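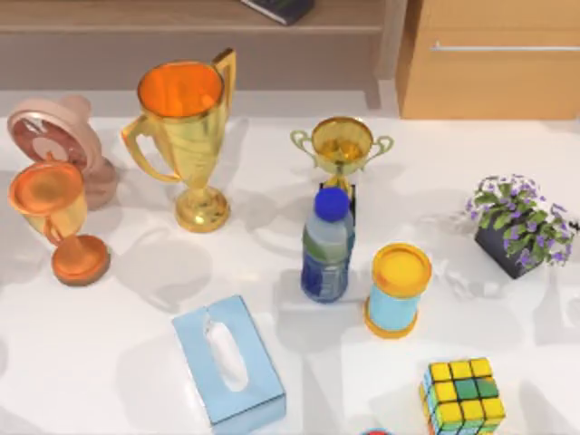 What size of Jevitz damper do I need for a 72-inch cabinet lid?

Two units of model 2506, one on each side. A single unit is rated for lids up to half that width.

Jevitz 2506 Soft-Close Lid Damper
Sold by Watville Hardware Supply
Item no. 3847

Overview
The 2506 is a rotary damper for top-hinged lids on storage benches, blanket chests and window seats. It slows the lid over the last part of its travel. It does not hold the lid open. For a hold-open function, order the El Fassi stay (sold separately) and mount it on the side opposite the damper.

The damper is filled with silicone fluid and sealed at the factory. It cannot be refilled or adjusted. If the closing speed is wrong for your lid, change to the heavier or lighter version.

Specifications
Housing: zinc alloy, nickel finish
Arm: steel
Rotation: 110 degrees
Damping direction: closing only
Handing: left or right, state when ordering
Fasteners: four wood screws, included
Minimum side panel thickness: 5/8 inch
Minimum inside depth of box: 9 inches
Operating temperature: 32 to 120 °F

Versions
2506-L, for lids up to 8 lb
2506-M, for lids from 8 to 14 lb
2506-H, for lids from 14 to 22 lb

Weigh the lid with any cushion or upholstery attached. When two dampers are fitted, divide the total weight by two and choose the version from that figure. Do not mix versions on one lid.
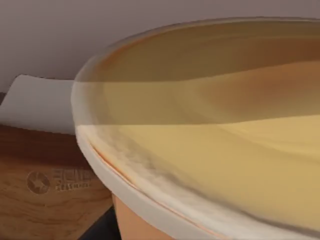

Close view, rim and cover.

Installation
1. Fit the hinges and check that the lid swings freely through its full travel.
2. Tape the paper template to the inside of the side panel, with the long edge flush to the top.
3. Drill pilot holes 3/32 inch in diameter and 1/2 inch deep.
4. Fasten the housing with two screws. Do not use a power driver for the final turn.
5. Raise the lid to 90 degrees, bring the arm up to the underside and mark the remaining two holes.
6. Drill, fasten the arm and close the lid by hand five times.

A lid that stops short of the box usually has the arm bracket set too far forward. Move it back 1/4 inch and test again.

Replacement of older units
The 2506 uses the same hole pattern as the Brelirthorpe 1277, now discontinued. The arm is slightly longer, so the two lid holes must be drilled again. Left and right markings are reversed between the two products.

Ordering
Packed singly or in boxes of 20. Template and screws are in every pack. Prices on this page apply from 1 May 2019. Opened packs can be returned only if the damper has not been mounted.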